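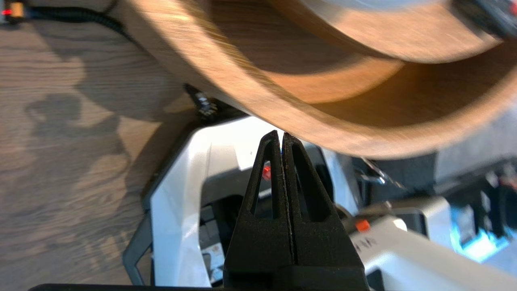
*Wrist camera view, fingers closed, wooden bowl just past the tips.*

# Recording demonstrations for home tasks

Read this before your first recording session. It covers remote control with the handheld controller, then hand guiding, then how to check and save what you recorded. Arm setup and camera calibration are on their own pages, and both need to be finished first.

## Before you start

- Charge the controller. Ilterum drops the connection when the battery gets low and you lose the episode you were on.
- Open Ilterum on the laptop and log in under your own name. Demonstrations get sorted by operator later.
- Check the wrist camera preview. Both fingertips should be visible at the bottom and the gap between them should be near the middle. If it sits well off to one side, the camera mount has slipped.
- Wipe the lens with a dry cloth.
- Put the emergency stop where your free hand can reach it.

Then open and close the gripper a few times from the controller. The fingers should meet evenly along their whole length. If one tip arrives first, run `home_gripper` and try again.

## Write the task down first

One sentence, typed into the task field, before you move anything. "Pick up the bowl and set it on the table." "Close the drawer." Everyone recording the same task uses the same sentence, copied and pasted. Last March we had the drawer task under four spellings and Ehsan Khosravi spent most of a Friday merging them.

Decide also where the task ends. For the bowl it ends when the bowl is down, the fingers are clear of it and the arm has stopped. For a drawer it ends when the front is flush and the gripper has backed off by a hand's width.

## Remote control

1. Stand where you can see the object directly. Use the preview for the last few inches of an approach and your own eyes for the rest.
2. Hold the clutch button and move the controller slowly. The arm follows only while the clutch is held, so if your wrist runs out of room, let go, reset your hand and press again.
3. Press **Record** and wait for the tone.
4. Bring the gripper toward the object at a steady speed. Large bowls fill the wrist view when you get close, and the rim is the only useful thing left to aim at. Line up the gap between the fingers with the part of the rim you want before you move in.
5. Open the gripper before the last part of the approach. If you open it late, the tips will push the bowl away.
6. Close until the rim is held, then stop squeezing. The force limit in the Hura driver is set to 26 and should stay there for wood and plastic.
7. Lift straight up, move, set down, open, back away.
8. Press **Record** again to stop.

Pauses are fine if they're short. A pause longer than 3 seconds gets flagged in review, and you'll have to trim it or throw the episode out.

## Working near the floor and around furniture

Low drawers and table legs take more care than anything on a tabletop. The elbow of the arm is often closer to the furniture than the gripper is, and it doesn't show in the wrist view at all. Have a second person watch the elbow until you know the spot. 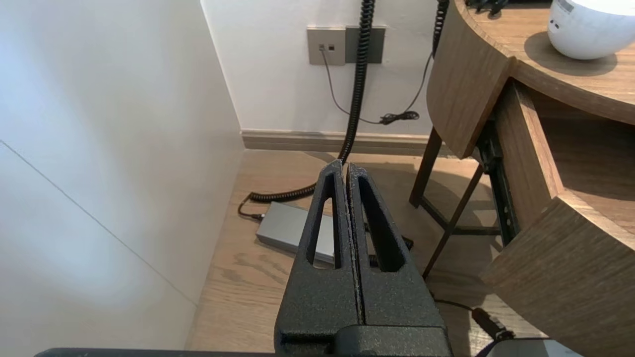 Look for cords before you record anything down low. Coiled ones are the worst — they stretch a long way before you feel any resistance, and then they pull back. Move what can be moved. If something has to stay plugged in, plan a path over it and use that same path in every episode.

For drawers, approach from straight in front and push near the center of the front panel with the fingers closed. Pushing at a corner can make the drawer bind. Vary how far the drawer is open at the start of each episode. Watch for sunlight, too. Bright patches move across the floor during a long session, which is good for variety, but lower the exposure if the preview washes out.

## Hand guiding

Use this when the controller is too clumsy for the motion, usually for contact along a curved edge.

1. Switch the mode to **Guide** and wait for the arm to go soft.
2. Hold it above the wrist, with your fingers out of the camera's view.
3. Move it through the task once without recording.
4. Record the second pass.

Hand-guided episodes go in their own folder. Don't mix them with the remote ones.

## Checking and saving

Play every episode back at normal speed. Delete it if the object slipped, if your hand shows, or if you had to correct the approach more than once. One clean retry is worth keeping — Yetunde Eze tags those `recovery`, and you should do the same.

We want 200 good episodes per task before the first training run. Upload at the end of each session, then check that the count on the server matches the count on the laptop. If it doesn't, leave the laptop files alone and message Wendell Bellamy.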